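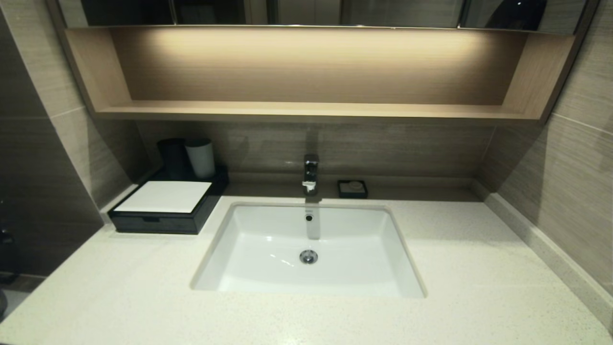 Bathroom basin with the tap running and a bar of soap to the side.

Hard water and dry skin: households wanted in Tivoldale and Brinmont

We are looking for households to take part in a home study of hard water and dry skin on the hands and forearms. The study is run by the Tallgate Skin and Water Project and recruitment is open until the end of December, or until all the places are filled.

Tap water in Tivoldale comes mainly from the chalk and is hard. Brinmont gets most of its supply from the reservoir and the water there is a good deal softer. Many people in Tivoldale tell us their skin is worse at home than when they stay elsewhere, and we would like to find out whether that holds up when it is measured over a winter. We need up to 440 households across both towns. At the moment Brinmont is filling more slowly, so please pass this on if you know people there.

Who can take part

You can apply if you are 18 or over, live in Tivoldale or Brinmont and expect to stay at the same address until spring. You do not need to have dry skin or eczema. We want people with no skin trouble as well, and we will ask about this when you register.

We can't include homes that already have a water softener fitted to the whole house. A filter jug in the kitchen is fine. We also can't include anyone who is taking tablets or having light treatment for a skin condition. Creams and ointments are allowed as long as you write down when you use them.

If you rent, you do not need your landlord's permission, as nothing is fitted to the plumbing.

What you will be asked to do

Taking part lasts 3 months. After you register, a fieldworker will visit to take a water sample from the bathroom cold tap and a reading from the back of each hand. The reading is done with a small probe that rests on the skin and does not hurt. The same visit is repeated at the end.

In between, one adult in the household keeps a short diary. It asks how often you washed your hands, what you washed them with, whether you wore gloves for the washing up and how your skin felt by bedtime. Most people fill it in within 2 minutes. There is a paper version and a web version, and you can swap between them.

Please carry on with the soap or handwash you normally use. Liquid, bar and foam are all fine, and so is whatever was on offer that week. If you change to a different kind, note it in the diary with the name from the packet.

Visits can be in the morning, afternoon or early evening, with the last slot at 7pm. Please don't put any cream on your hands on the day of a visit until the fieldworker has finished.

What you get

Each household that completes both visits will receive a £30 shopping voucher and a copy of its own water results, including hardness and pH. We can't give medical advice. If a reading is well outside the usual range we will write to you and suggest you speak to your GP or pharmacist.

You can stop at any point without saying why. You can keep the water results from the first visit if you do.

Your information

Diaries and readings are stored under a household number, separately from names and addresses. Addresses are deleted when the vouchers have been sent. The findings will be published as town-level figures only.

How to apply

Fill in the registration form on the Tallgate website, or ask for a paper copy at the front desk of the Rweyemamu Centre in Tivoldale. Hatice Gökçe deals with registrations and will ring you to arrange the first visit. Questions about the study itself should go to Akinyi Waweru, study lead. Please say which town you live in when you get in touch, and whether you would rather be contacted by phone or by email.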